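The first thing I noticed at Kernero was how quiet the lunch room got when I said the word "robot." I'd come to the packing plant in December to ask how the new arms were working out, and more than 300 people there had something to tell me – just maybe not with the boss standing next to me.

So I came back at 6 in the morning with doughnuts. That helped! The arms went in on the Oketti line, where 7 people used to stand shoulder to shoulder filling trays. Now there are four, plus the machines, and the other three moved over to training and planning (one of them loves it, one misses the gossip, and one is still making up her mind).

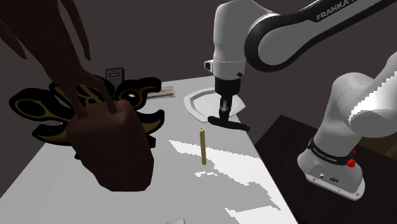
Planning is where I spent most of my second day, in a small office full of screens. Every new job gets tried out in simulation before anyone touches the real line, and I got completely hooked on watching. What they fuss over most is sharing a table. In one setup the computer puts a blocky human fist on one side of an upright yellow-green tube and the open gripper on the other, at about the same height, and you find yourself wondering who ought to go first. The former packers have strong opinions on that. They know how people reach when they're tired, and the engineers from Vorell write it all down.

Does it pay better? A bit – an extra 600 dollars a month for the planning jobs. Nobody on the line got that, and I heard plenty about it over the doughnuts. The Ametepe line gets its arms next, and the sign-up sheet for training was already full when I left.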